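J'ai vécu 12 ans sans entrée. On ouvrait la porte et hop, le salon, les manteaux sur le canapé ! Puis j'ai déménagé à Marow, et j'ai découvert le luxe absolu — un endroit où enlever ses chaussures.
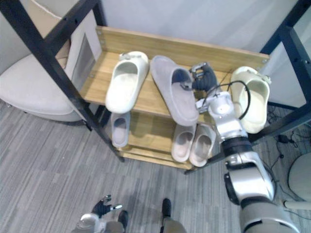
Depuis, j'impose les claquettes à tout le monde (oui, même au plombier).
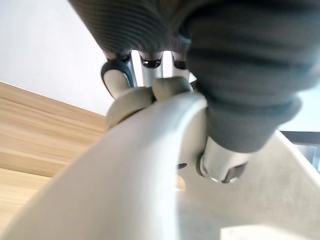 Côté budget, j'avais prévu 400 euros, banc compris. J'en ai dépensé 303, et le banc attendra septembre.

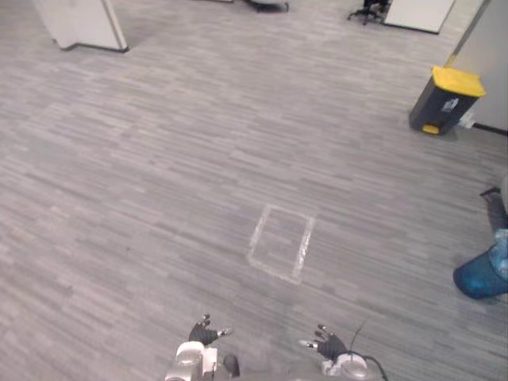 Chez nous on reste en chaussettes, m'a écrit une lectrice d'Osex, et les invités s'y font très bien. Moi, j'ai trop froid aux pieds !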